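# Bench cell FAQ for refurbishment staff

Applies to the desktop teardown benches at the Cernier site. Laptop and server benches are not affected. Questions came from the shift meetings in June and from the question sheet by the tool crib. Send corrections to Oana Nedelcu.

## General

**What is being automated?**

Part of the desktop line: drive removal, drive insertion, memory removal, and placement of parts in the fixture tray. Intake, side panel removal, cable disconnection, dust removal, grading and final test stay manual.

**Why those steps?**

They are the most repetitive, and they account for most of the wrist and thumb complaints logged on the desktop line over the past year. The site handles around 700 desktops in a normal week, and nearly all of them have at least one drive that has to come out for erasure.

**Is the cell faster than a person?**

No. A practiced technician removes a drive from a common tower in less time than the cell does. The cell can run through breaks and shift changes if the queue is loaded. Throughput per hour is lower, throughput per day is slightly higher.

**What does "Nerari" refer to on the work orders?**

Nerari is the name of the scheduling software. It decides which units go to the cell and which go to a manual bench. If a work order carries the Nerari code 766, the chassis model is not in the cell's library and the unit must be done by hand.

## Jobs and hours

**Are any positions being removed?**

No positions on the desktop line are being removed in this phase. Two open positions on the teardown benches will be reposted as cell operator positions, at the same grade, with priority for current staff. The company has made no commitment past the end of the current contract period, and this page will be updated when it does.

**Will my piece bonus change?**

Yes. The teardown bonus was calculated on units per technician, which no longer works when a unit passes through the cell. Operators move to a fixed shift supplement. Staff who stay on manual benches keep the present formula, with one change: units coded 766 count as 1.5 units, as they tend to be the awkward ones.

**Can I refuse to work at the cell?**

During the first 12 weeks, operator shifts are voluntary. After that they enter the normal rotation. Medical restrictions are handled as for any other bench.

**Who trains operators?**

Bogdan Ene and Waraporn Khamphan. Training takes 20 hours, all paid, split between the bench and the simulator room. Nobody runs the cell alone before sign-off.

## Working at the cell

**What do I have to do before the cell starts?**

1. Disconnect mains power and hold the power button for ten seconds.
2. Remove the side panel.
3. Lay the tower on its side on the metal table, open side up.
4. Disconnect data and power cables from any drive to be removed. Move loose cables clear of the latches.
5. Check that the destination pocket in the fixture tray is free.
6. Leave the guarded area and press Ready.

Step 4 causes most stops. A cable lying across a drive bay is hard for the vision system to separate from the bay, and the arm will halt and ask for help.

**Does the orientation of the case matter?**

Within limits. The cell locates the case by its outline and then by the power supply and drive cage. A case turned a few degrees is fine. A case laid down the wrong way, with the motherboard tray upward, is rejected.

**Where do the drives go?**

Into the grey fixture tray to the left of the case, standing upright. Drives in a caddy stay in the caddy until the erasure station. Do not use the tray for screws, memory or anything else. Its pockets are mapped, and an unexpected object in one of them stops the program.

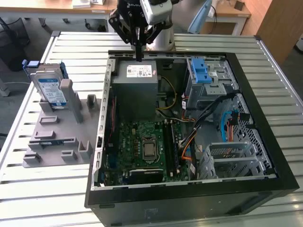 Petrică Onu disagreed with the tray rule after his first operator shifts: the walk to the screw bin breaks the rhythm, and if the layout is mapped anyway, one pocket could be mapped for screws. The request is reasonable and has been passed to Zovance, who maintain the program. Until they release a revised map, the rule stands.

**What happens when the cell asks for help?**

The arm retracts and the beacon turns amber. Clear the fault on the panel, fix the cable or latch by hand, and press Resume. Three help requests on the same unit send it back to a manual bench automatically. This does not count against the operator.

**May I reach in while the arm is paused?**

Only when the panel reads Safe Stop. Paused and Safe Stop are different states. In Paused the drives remain energized and motion can restart.

## Data and monitoring

**Does the cell record me?**

The camera is aimed at the table. Hands and forearms can appear while a unit is being set up. Images are kept for fault analysis and may not be used for individual performance review. Alina Hodoroagă holds the signed agreement, and anyone on staff may read it.

**Are my help requests logged?**

They are logged by chassis model and fault type. The operator's badge number is stored separately for safety records only.

**How do I report a model that fails repeatedly?**

Use the Matei form on the bench terminal. Enter the chassis model, the step that failed, and whether the fault was a latch, a cable or a grip. Free text is optional.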